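Two bins and a bus stop's worth of patience

Workshop news, from the back bench

Anyone who has walked past the back bench at Mamton since April will have heard the arm before seeing it. Rokeya Kanagaratnam has been building a bin picker there on her two evenings a week, and I have been asked to write it up for members. I said I would, on the condition that I could say what I thought of it. She agreed, possibly too quickly.

The plan is easy to state. You tip a mixed lot of odds and ends into one bin, and the arm lifts them out and puts them in the other. When the first bin is clear it turns round and does it all the other way. Left to itself it should be able to do this all evening, learning a bit each time about what it can get hold of and what it can't. That is the claim, and I have heard it from a good many people over the years about a good many machines.

My first doubt was the size of the thing. This is a full industrial arm, bought second-hand through a dealer called Bulline, and it is being used to move items that a child could carry in one hand. Rokeya's answer is that small hobby arms sag and wobble, and then you spend your life working out whether a missed pick was the fault of the software or the elbow. I take the point. I had a hobby arm myself and it now props up a shelf. But a heavy arm brings its own bother, and the rule about nobody leaning over the bench while it is powered has had to be repeated more often than I would like. The stop button is on a long lead. Please use it if you are in any doubt at all, and don't wait to be sure.

The bins are held to the table with bar clamps. I asked when they would be bolted down properly and was told that clamps are proper. They do have one thing going for them, in that the whole lot can be shifted when the layout changes, and the layout has changed several times. Against that, every time a bin moves by a finger's width the positions have to be taught again. Jahangir Liyanage, who has done most of the wiring, would like pins in the table to locate the bins and clamps on top of that. I am with Jahangir.

He would also like it known that the cable run is his third go. The first was too short and the second snagged. The present one is tied in a big loose loop by the wrist, so that the joint can turn without pulling on anything. It looks untidy and I suspect it is the best piece of work on the machine.

Now to the results. Rokeya keeps a log, and at the last count it held 1,923 attempted picks. I asked how many had worked. There was some talk about what "worked" means, which is never a good sign. If the gripper closes on a thing, lifts it, and drops it back in the same bin, the log has been putting that down as a partial success. I don't think it is any sort of success. If I went to the shop and dropped the milk on the way out I wouldn't tell anyone I had partly bought it. From this month drops are to be logged as drops, and we shall see what that does to the figures.

In fairness, it is much better than it was. Blocky things with flat sides go across well. Soft things go across more often than I expected. Clear plastic is still a misery, as the cameras seem to look straight through it and the arm makes a confident grab at the floor. Anything flat and round is hard too, and so is anything that has ended up close to a wall, where there is no room for a finger to get down beside it. The sloping sides were supposed to stop things settling there. They help a bit.
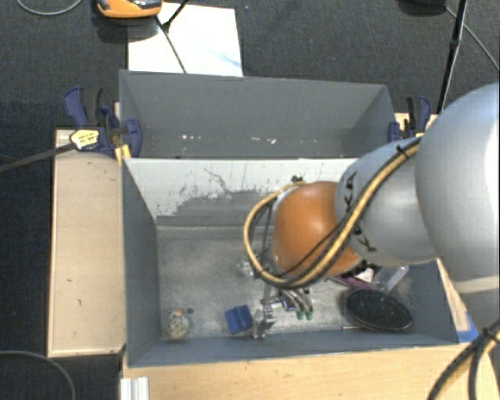 I had a long argument with Rokeya over what goes in the bin. For the first few weeks it was all things she had picked out herself, and I noticed that they were all things the gripper was rather good at. It took some pressing, but she has now agreed to a mixed lot, chosen by someone else and swapped on a regular basis. If you have small household bits that you don't want back, there is a box under the bench. Nothing sharp, nothing with a battery in it, nothing that was once food.

Money next. The gripper fingers came from Sivakumar and the project has had 400 pounds from the shared fund, most of which went on them and on cable. Rokeya would like the same again for a second gripper. I would hold off. The one we have hasn't been given a fair trial yet, and it would be a pity to buy a new part to fix what may turn out to be a lighting problem. The lamp over the bench throws a hard glare on anything shiny, and I'd try a sheet of tracing paper over it before I spent a penny.

There is also talk of showing it at the Pleltine open day. I am not keen. A machine that does well for 5 minutes and then spends 7 poking at a plastic box is fine on a Tuesday night among friends, but visitors will watch the second part and remember it. Jahangir thinks they would enjoy it. He may be right, he usually stays and watches it himself.

Test runs are after eight in the evening, when the big saw is off. Come and look if you like, stay behind the tape, and if you see a pick you think has been logged kindly, write it on the sheet by the door with the time next to it.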